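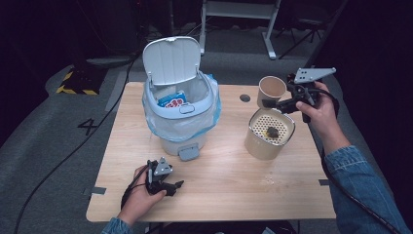 Tiny trash bin on the tea table: yes or no?

Started by pebblekettle, Jun 19, 2020

pebblekettle wrote:
Hello all, I've been reading here since May and finally have a question of my own. I drink a lot of loose leaf at a light wood table, and my old habit was a saucer for the wet leaves, which always ended up under somebody's elbow. So I bought one of those small white bins with a foot pedal and a flip-up lid, and I keep it right up on the tabletop at the left, with the tea stuff on the right. The lid stays open while I'm drinking and I push it down when I'm done. My sister thinks a trash bin has no business being on a table where people eat and drink, pedal or no pedal. I love it, but I'd like to hear what the rest of you do (and please be kind, I'm already outvoted at home!).

mossycup wrote:
I'm with your sister, sorry! It's a sweet little bin, but a bin is a bin, and I wouldn't want one next to my cup. I use a round canister with a holey top, the leaves sit on it and drip, and when I get up I carry the whole thing to the kitchen. Mine is a Pramden and I've had it 6 years.

old_gaiwan wrote:
I'll stick up for the bin. Those drip tops are lovely for one pot, but have friends over and you've got a soggy brown hill and yellow stains all over the white part. I keep both. The leaves drain on the canister first, then go in the bin, and the bag never gets that awful puddle in the bottom. Paper cups and snack wrappers go straight in.

pebblekettle wrote:
Oh, draining them first is so sensible, I've been dumping them in sopping and wondering why the bag smelled. How do you get the stains off?

old_gaiwan wrote:
Baking soda and an old toothbrush, then leave it a while before you rinse. Do it the same night, they set if you let them sit.

mossycup wrote:
Fine, but snack wrappers are where it goes wrong! My brother-in-law saw a bin within reach and it was chips from then on, not a tea leaf in there.

tinlidded wrote:
Can we talk about bags for a minute? I bought a roll of 500 Candeck liners for my little bin and they're much too big, so I fold a wide cuff down over the rim and let it hang. It looks a bit like a skirt, but it doesn't slip in when something heavy goes in. I tried the Arholm ones first, 24 to a box, and they fit more neatly but tore on me 2 times in one week. I'd take the skirt any day.

pebblekettle wrote:
Mine hangs down too and I've made my peace with it. Thank you, everyone. I'm going to get a drip canister, keep the bin, and move it to the floor when my sister visits.

mossycup wrote:
The floor is where the pedal works anyway :) Let us know which canister you pick.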